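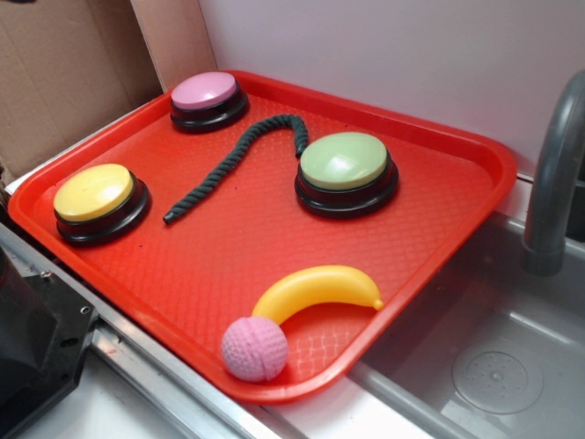
Home | Forums | Builds | Data and Training | Search
Reading time: 2 min

tamsk_builds
In August I started to collect demonstrations for the Jiltik arm. The task is "press the green button". I have 1483 examples and the policy still goes to the yellow one too often. Should I continue to 3000 with the same objects?

ovnrev
No. I would take the toys away first. The banana and the ball only confuse it at this stage.

tamsk_builds
But they will be there in the final test. I prefer that it learns with them.
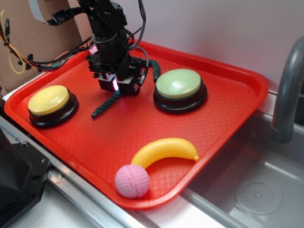 Arm over the tray, between the yellow and the green button.

pelle_44
I disagree with ovnrev. Keep the toys, but move the buttons between examples. If green is always on the right, the arm learns "right" and not "green". I made this mistake in Rasito and lost 2 weeks of recordings.

ovnrev
Fair, but then change one thing at a time. With everything moving you will not know what helped – and you will be here again asking.

tamsk_builds
I checked my recordings. Green is on the right in almost all of them. I will swap the sides and write again when I have new results.

Comments

kwint: Please also write down the button positions for every example.

loma_b: Same problem with my cups. Swapping helped a little.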